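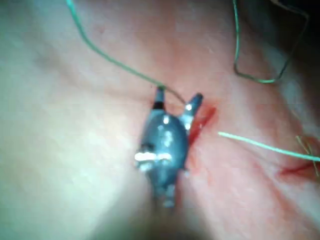
2021年5月19日 星期三

缝线感知这一块重写完了，昨晚合进主干。记一下改了什么，哪些没改，哪些改坏了又退回去。只讲软件，机构和驱动不涉及。

背景：Bralus 是我们的感知节点，输入腕部小相机的图像，输出缝线中心线、夹爪位姿、切口线段。下游的规划器叫 Kirkex，吃这三样东西加一份组织面的局部高度图。两边之间是一个消息定义，问题有一半出在这个消息定义上。

旧版 Bralus 的做法：绿色阈值分割，细化成骨架，骨架上找端点，从端点开始跟踪，拟合成样条。单根线、背景干净时没什么问题。视野里有两段以上的绿色就开始出错。

出错方式很固定。一根缝线从视野上缘出去，绕一圈再从另一处回来，在图像里是几段互不相连的绿色。旧版把每一段当成一根独立的线，每根都有两个“端点”。Kirkex 收到以后认为桌上有好几根短线，挑了一个离夹爪最近的“线尾”去抓。那个“线尾”其实是线离开视野的地方。

所以第一个改动是端点类型。现在每个端点必须带标签：真实末端、离开视野、被器械遮挡、进入组织、亮度不足丢失、未知。规划器只允许对“真实末端”做抓线尾动作，其他类型一律要先换视角。

这个改动写起来很快，难的是标注。旧数据里端点只有坐标没有类型，全部要回头补。补标一共处理了 686 段序列，补标工具是顺手写的，后面单独说。

第二个改动，段与段之间的归属。以前跟踪器强制输出结论：这两段是同一根，或者不是。现在输出的是一个带权的图，节点是可见线段，边是“可能相连”的假设，权重由切线方向、曲率连续性、表观宽度和时间上的一致性算出来。规划器自己决定要不要信。

表观宽度比预想的有用。腕部相机离工作面很近，线离相机近一点就明显变粗，也更清晰，远一点就糊。宽度沿线的变化率可以当一个很粗的深度线索。两段在图像上方向对得上、宽度差一倍的，多半不在一个深度上，权重往下压。

亮度不能这样用。试过，退回去了。同一根线从亮区走到阴影里，绿色可以暗到跟背景混在一起，亮度差不说明任何事情。现在亮度只参与判断“亮度不足丢失”这一个标签。

说到颜色。HSV 阈值全部删掉了，换成一个小的分割网络，输出三类软掩码：线、器械、切口。没有单独的“组织”类，剩下的就是。网络很小，刻意压小的，要在控制周期里跑得完。

训练时最麻烦的是高光。器械是金属的，表面有亮斑和亮带，亮带的形状又细又长，跟一段过曝的线很像。旧版在这里会生成一根“线”，长度跟器械宽度差不多，位置跟着器械走。Kirkex 曾经试图去夹自己夹爪上的反光。

处理办法是把高光当增强来做：在 Aravena 里随机放光源，让亮带在器械上到处跑，标签不变。Aravena 是我们的仿真环境，渲染质量一般，唯独高光这一项够用，漫反射组织面做得很假，好在网络对它不敏感。

另一个误检来源是旧针脚。打过结的地方会留一小撮线头，颜色、粗细都跟工作线不同，但有工作线从旁边经过时，两边在掩码上会粘在一起。骨架化之后就成了一个分叉。

缝线没有分叉。这条物理约束旧版没有写进去，原因是当年的骨架库默认允许分叉，没人去关。现在跟踪器里任何度数大于二的节点都要拆开：要么是交叉，要么是粘连。拆不开就标成“未知”，上报，不猜。

交叉处的上下关系目前仍然不可靠。静止画面里很难判断哪一段在上。现在的做法是等夹爪动一下，看哪一段先跟着动。等于把这个问题推给了主动感知，后面规划部分再讲。

第三个改动，夹爪附近的处理。这是最常见也最难的一片区域：线到夹爪尖端的地方，到底是夹住了、绕着，还是只是从前面经过，单张图经常分不出来。旧版有一个布尔量叫 is_grasped，阈值是线骨架到爪尖的像素距离。

这个布尔量删掉了，换成四个状态的滤波：未接触、邻近、可能夹持、确认夹持。“确认夹持”不允许由单帧图像给出，必须有一小段试探运动，且线的可见部分与爪尖位移一致。驱动电流只作为辅助，细线产生的电流变化基本淹在摩擦里。

试探运动的方向由 Kirkex 选，原则是沿线的切线方向回收一点，避免在垂直方向上拉组织。幅度上限写死在配置里，不开放给规划器优化。之前开放过，优化器很快发现幅度越大观测越好，于是每次都拉到上限。

控制这边顺便讲两句。视觉伺服的循环没有动，还是图像空间误差加一个低增益的深度通道。动的是时间戳。

之前图像消息用的是到达时间，机械臂状态用的是采样时间，两者之间的偏差平时看不出来，夹爪快速移动时线的位置会整体滞后，看上去像标定漂了。为此重新做过两次手眼标定，都是白做。

现在所有消息统一用采样时刻，由一个时钟同步节点负责，图像和关节状态在融合前做插值。超过 30 毫秒对不上的图像直接丢弃，不再硬凑。丢帧率上去了一点，跟踪反而更稳，状态滤波器对缺帧的容忍度比对错帧高得多。

如果你也在调类似的系统，遇到“标定每周漂一次”，先查时间戳再动标定板。

切口检测。输出是线段加一个置信宽度。旧版用红色通道差值，遇到颜色沿切口往外晕开，检测出来的宽度就会越来越大，入针点也跟着往外推。针脚间距还对，边距已经不对了。

新版把切口中线和周围的染色区分成两个掩码头，入针点只参考中线。染色区的作用只剩一个：降低该处中线的置信度。零散的红色痕迹按长宽比和连续性滤掉，滤不掉的给低权重。

一个视野里出现两条切口时，哪条是当前任务，感知层不判断。旧版会选“最大的那条”，这个逻辑应该在任务层。现在每条切口有自己的 ID，ID 靠时序关联维持，出视野之后保留一段时间，再进来时按相对位置重新匹配。

出视野这件事值得多写一条。腕部相机的视野很窄，切口、线、旧针脚几乎总有一部分在外面。以前整个系统的隐含假设是“看见的就是全部”，代码里到处都是。我用 grep 搜过对图像边界的处理，多数地方是直接裁掉，没有任何标记。

现在边界处有一条带状区域，任何触到这条带的几何体都必须声明“未完”。下游函数如果不处理这个标志，编译期就报错。类型系统能管的事情就不放在文档里。

接着讲 Kirkex。规划器的主体是采样加局部优化，这部分没换。换的是代价函数里对不确定性的处理，以及动作库。

动作库以前有抓、拉、绕、送针几类。新增了一类“看”：换视角、轻微抬腕、等待。“看”有成本，但不改变线的状态。加进去之后，规划器在归属图权重不明确时会主动选择先看一眼，不再直接赌最高权重的那条边。

“看”的成本怎么定，调了很久。成本太低，手腕会不停地晃，操作员看着很烦，任务时间也长。成本太高就退化成旧版。目前的值是在 Prorncombe 那套回放集上扫出来的，不保证换个相机还成立。

Prorncombe 是我们内部的回放集，里面全是录好的序列，带关节状态，可以离线重放感知，但规划只能评到“下一步动作是否合理”，没法闭环。闭环评估放在 Aravena 里。两边的分数经常不一致，以哪边为准目前靠吵。

仿真里的线模型说一下。用的是位置约束那一路的方法，一根线离散成 200 个节点，带弯曲刚度，扭转没有建模。对抓线和拉线够用，打结时会有偏差，因为真实的线有记忆形变，从包装里出来就是弯的。

尝试过给每根线随机一个初始曲率，效果比预期好，线的走向不再那么“顺”，会出现不规则的圈和很钝的拐弯。跟踪器在这种数据上训练之后，对急弯处断开的情况明显减少。

扭转还是欠着。没有扭转，线圈翻面的行为就不对，Kirkex 在仿真里学到的绕线轨迹到实机上偶尔会让线圈滑掉。目前靠一个手写的检查兜底：绕完之后必须重新观察线圈，看不到就退回上一步。

补标工具。前面说要给旧序列补端点类型，一开始直接用通用标注软件，逐帧点，慢得没法用。后来写了一个命令行加一个极简窗口的东西：自动跑一遍新跟踪器，只把类型发生变化的时刻挑出来给人看，人按一个键确认或者改。

这个工具有个坏处：人会倾向于接受跟踪器的默认答案。抽查发现“被器械遮挡”和“离开视野”混淆的那些，大部分是一路按确认按出来的。后来把默认答案藏起来，先让人选，再显示模型的判断，不一致的进复核队列。速度慢了，一致性好了很多。

复核队列里最多的一类争议：线走进暗角，看不清是继续往前还是已经到头。最后的规定是，看不清就标“亮度不足丢失”，不许根据经验补。标注员里有人缝过针，经验往往是对的，但网络拿不到他的经验，只能拿到图像。

日志。旧版只记结果，出问题时要重放原始图像才能知道为什么。现在每一个决策都记下当时的归属图、各条边的权重、被否掉的候选。体积涨得厉害，做了环形缓冲，平时只留最近 20 秒，触发异常时整段落盘。

异常触发条件目前包括：状态滤波器倒退、切口 ID 跳变、规划器连续选择“看”、以及操作员按下暂停。最后一个最有价值。人按暂停的时候通常已经看出问题了，往前翻一小段基本都能找到原因。

改坏了又退回去的东西，列几条。
用光流直接传播线掩码：线太细，组织面纹理又弱，光流在线附近基本是周围运动的平均值，传几帧就飘了。
把分割和跟踪合成一个端到端网络：离线指标更好，但出错时没有中间量可查，查一次问题的时间抵得上省下的全部工作量。
在规划器里缓存上一次的归属图：线一动缓存就失效，失效判断写得比重算还贵。

还有一个失败值得单独说。为了减少高光，试过把曝光压低。高光确实收了，暗部的线也没了。腕部相机画面一侧常常亮到发白，另一侧还在阴影里，一个全局曝光值怎么选都会丢一边。现在按夹爪周围的区域测光，两侧丢了多少如实进置信度。

测光区域跟着夹爪移动，会带来亮度闪烁，网络没有受影响，倒是旧的背景差分模块被闹得一直误报。那个模块本来就打算删，这次一并删了。

结果方面只报一项，别的还没测完：Prorncombe 上端点误判导致的错误抓取建议，从旧版的常见错误降到了需要专门去翻才能找到。具体数字等实机闭环跑完一起放，离线数字单独放出来容易被误读。

已知问题：
归属图在线段很多时会膨胀，最坏情况下超出控制周期，目前粗暴截断低权重的边。
夹爪正后方的遮挡区仍然是盲的，模型会给出过于自信的插值，置信度需要重新校准。
画面近处严重失焦的区域，分割网络偶尔把器械杆部的边缘当成切口，加失焦增强之后有改善，没有根治。

消息定义的迁移说明：旧的 is_grasped 字段保留一个版本，恒为 false，日志里会打警告。依赖它的脚本请尽快改。我知道还有三个演示脚本在用，名字不点了。

端点类型那个枚举以后可能还会加值，请不要写没有默认分支的 switch。上面说编译期报错，只针对“未完”标志，枚举这边没有那么严。

回复里有人问为什么不加一个全局相机。有加的打算，线的大部分形状从远处看更清楚。但远处看不清爪尖，两路融合又要再过一遍时间同步和标定，先把腕部这一路的不确定性表达做对，再往上叠。

也有人问能不能换一种颜色更显眼的线。能，不想换。绿色在这种粉色底上已经算好分的，分割这一步从来不是瓶颈，分出来之后哪段连着哪段才是。

下一步是把“看”这类动作的成本改成在线估计，以及给 Aravena 补扭转。前者有分支了，后者还停在读论文。预计到 10 月之前不会再动消息定义，要提字段需求的这周提。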